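How many hand-held demos before it's worth training?

Posted by Ghazal Zamani in Data collection, November

We're gathering examples with hand-held grippers for a tabletop pick and place task. Two grippers per person, one in each hand, with a marker on top for tracking. So far we have 2,000 episodes from 6 people. I trained on all of it and the policy reaches for the right object but closes too early, mostly with the left hand. Should I keep collecting, or is something wrong with what I already have? Each episode is 19 seconds on average if that matters.

Lanying Zeng
More data. We were at the same stage and it got better with more.

Itzel Bermúdez
I wouldn't collect anything else yet. Closing too early is usually a timing problem. Check the offset between the gripper width signal and the video for each hand separately. If the left one is off by a few frames, every episode teaches the same mistake. Plot the width against the frames where the fingers touch the object and do it for 9 or 10 episodes from different people. If the gap is constant you can shift the signal in software and keep the whole set.

Also check that both grippers were calibrated at the start of each session. We found one person who had skipped it for a whole afternoon.

Qiuyue Zhong
Agree with Itzel on the timing. I'd also look at how people stand. When you lean over the table to reach something, the tracking marker on one gripper tilts and the pose gets noisy. It depends on the person's height and where the table is. 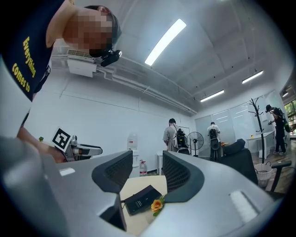 Filter out the episodes where the marker is lost for more than half a second, then retrain on what's left before you decide anything. Our set shrank a fair bit and the policy still improved. After that, vary where the objects start. Most people put them back in the same place without thinking, so you end up with a lot of copies of one episode.

Ghazal Zamani
Thanks. The left offset was six frames on every plot I made. Shifting it now and retraining tonight.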